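Trastwood Sprint Orienteering Results: README

Category: Data / Orienteering / Results and splits

This folder holds the results and split times from the Trastwood sprint, a two-stage event run through the old town and the park behind it. It was put together for club coaches who want to compare legs without copying numbers off the results board.

What is in it

- results.csv: one row per runner per stage, with class, start time, finish time and status
- splits.csv: one row per control visited
- courses.csv: control order and straight-line leg lengths for each class
- notes.txt: changes made after the provisional results went up 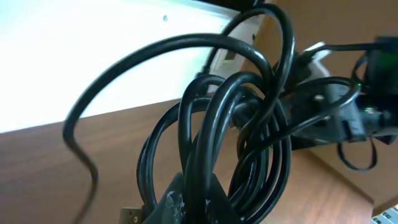
There were 131 entries and 116 runners have a valid time on both stages. The rest are marked DNS, DNF or MP in the status column. A runner who mispunched on stage one but finished stage two keeps the stage two time, and the total is left blank.

Times are in seconds from the start punch. Stage one used a punching start and stage two a chasing start, so do not add the raw clock times together. Use the column called run_time. 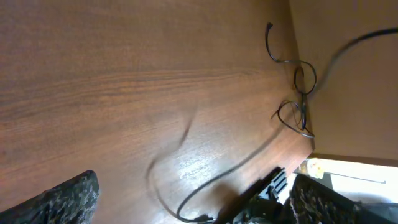
Known problems

Control 80, by the steps at Wirnus Gate, had the wrong clock for the first part of stage one. Splits to and from it have been corrected by a fixed offset, and the affected rows carry a "c" in the flag column. Finish times were not touched.

Leg lengths are measured straight across the map, through buildings in some cases. Real running distance is longer, sometimes by roughly 2 times on the legs around the market hall.

Runners who asked to be left out of published splits appear in results.csv only.

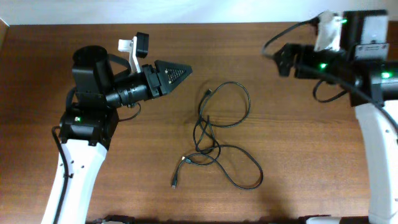

Formats

All files are UTF-8 with commas as separators. The splits were exported from Vitix and the class names were then changed to match the Kao league table, so W Open and W21 are the same class. Older Vitix exports put the finish in as a control; those rows have been taken out.

Use

Free to use for coaching, club newsletters and route analysis. Please credit the Trastwood sprint results. The map is not included and may not be redrawn from the course file.

Last updated: November

Contact | © Trastwood Sprint | Back to top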